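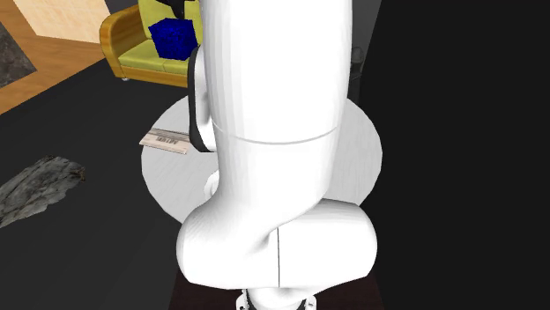
How Do Actors Change Costumes So Fast?

We use cookies to remember your settings. Accept all / Manage choices

You are watching a play. A king in a long robe walks off one side of the stage. Before the song is over he walks back on, and now he is dressed as a beggar. It is the same actor. How did he get out of all those clothes?

This is called a quick change. A quick change is any costume change that has to happen while the show keeps going. Some take a minute or two. The fastest one in the winter show at the Provari Theater takes 12 seconds.

Clothes with secrets

A costume made for a quick change looks normal from the seats. Up close it is different. Look at a shirt you wear to school. If it has buttons, you have to push each button through a small hole. That is slow, and it is even slower in the dark with shaky hands.

On a quick-change shirt, the buttons are often fake. They are sewn onto the front and they never come undone. Underneath them is a row of snaps, or a strip of hook-and-loop tape. One good pull and the shirt is open.

Hook-and-loop tape makes a loud ripping noise. If the change happens during a quiet part of the play, the costume maker will choose snaps, magnets or a zipper.

Boots have fake laces. The real opening is a zipper up the side or the back. Neckties are already tied, and they hook on behind the collar. A vest, a shirt and a tie may all be sewn together into one piece, so that the actor puts on three things by putting on one.

Underdressing

Sometimes the second costume is already there. The actor wears it under the first one. This is called underdressing. The king's robe is big and wide, so there is plenty of room for a beggar's thin shirt below it. The robe comes off and the beggar is ready.

Underdressing has one problem. It is hot. Stage lights are warm, and two layers of clothing make an actor sweat a lot. Costume makers cut away the parts of the bottom layer that would not be seen, or use a very light cloth.

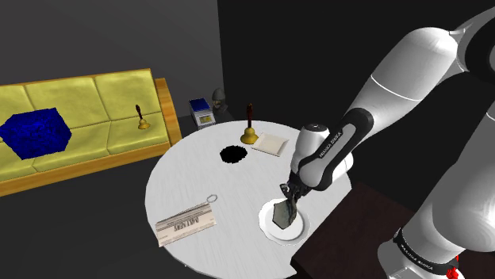 A robot arm holds a dark object over a white plate.

Who helps?

Actors do not usually do a quick change alone. They have a helper called a dresser. The dresser waits just off the stage, in a part of the theater called the wings. It is dark there, so the dresser may wear a small light on a headband or clip one to a collar.

Before the show, the dresser puts everything in order. Pants are set on the floor with the legs pushed down, so that the actor can step into two holes. Shoes go in front of the pants. The jacket is held open, ready for the arms.

Yi-chun Yuen has been a dresser at the Provari for many years. "We practice each change just like the actors practice their lines," she says. "He lifts his left foot, then his right foot, then he puts his arms back. If he lifts the wrong foot, I am pulling on a shoe that will not come off."

Two dressers can work on one actor. One does the top half and the other does the bottom half.

Where do the costumes live?

Big theaters have a room for costumes, called a wardrobe. Small theaters may rent theirs. The Clerkell costume store in the town of Droruvden rents out costumes to schools and theaters. It has 2,115 costumes on its rails and over 975 hats in boxes.

Each costume has a label sewn inside with a number. The label also says how to wash it. Many old costumes cannot be washed at all, so they are sprayed with a mix that takes away the smell and then hung up to air.

Sze-wing Hsueh mends costumes at Clerkell. Quick-change clothes come back with the most damage, she says. The snaps pull out of the cloth after they have been yanked open many times. She sews a small square of strong cotton behind each snap to hold it in place.

Try it yourself

Find an old shirt that buttons down the front. Ask a grown-up before you cut anything.

Sew the buttonholes shut. Cut off the buttons and sew them back on top of the closed holes. Then sew 5 large snaps along the inside of the front, where the two sides meet.

Put the shirt on and close the snaps. Pull the two sides apart quickly. Have a friend time you, then try again with your school shirt and see which one is faster.

Words to know

Dresser: a person who helps actors get in and out of costumes.
Underdressing: wearing one costume beneath another.
Wings: the hidden areas at the sides of a stage.
Wardrobe: the room where a theater keeps its costumes, and also the team that works there.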